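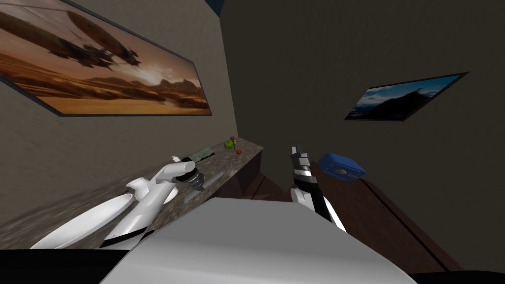 A simulated kitchen, seen from the robot's side of the counter. Credit: Mazza

Robots still can't clear my counter, but they're getting closer

By Fadime Ateş
25 Oct 2025

I've been asking the same thing since July, mostly while scrubbing pans: when does a machine do this for me? So I spent a morning at Mazza's little office in Tarbridge, where Chenxi Yao and Jinlong Zhong let me watch their two-armed robot tidy up kitchens that only exist on a computer.

And I mean a lot of kitchens. Their software, called Lokard, has 400 different rooms in it, with granite counters, pictures on the walls, bits of fruit lying about, the works. This year's test had the robot try 2564 small chores across those rooms. Pick up the fruit, move the box, put the long thing next to the other long things (I have a drawer like that). It finished 1253 of them without any help. That's a little under half, which is better than my teenager but not something I'd pay for yet!

What surprised me was where it goes wrong. Big, boxy items are pretty easy for it, Yao told me. Flat things are awful. Anything lying flush on a counter, like a spatula or a grater, gives the fingers nothing to get hold of, and the arm can spend ages nudging the thing toward the wall. Small round stuff is the other headache. I watched a cherry tomato get away from it four times in a row and I was rooting for the tomato by the end.

"People see it do one chore nicely and ask if they can have it by Christmas," Yao said. "Then I show them the next ten."

The shop floor may come first. Nabil Obeidat manages the stockroom at Dreltitau, the housewares store out by the bypass, and he's agreed to try a real version next year for putting returned items back on shelves. He likes that his shelves are all the same height and that no one leaves a wet sponge on them. He's less sure about speed. His staff can do a cart of returns before lunch, and Zhong admits the robot would still be at it by closing time.

So, chores at home? Zhong wouldn't give me a year, and I did push. He said he'd want to see it manage nine chores out of ten in rooms it has never been in before he'd let it near his own dishes. The next round of tests starts after New Year, with drawers and cupboard doors added, and they've said I can come back and watch.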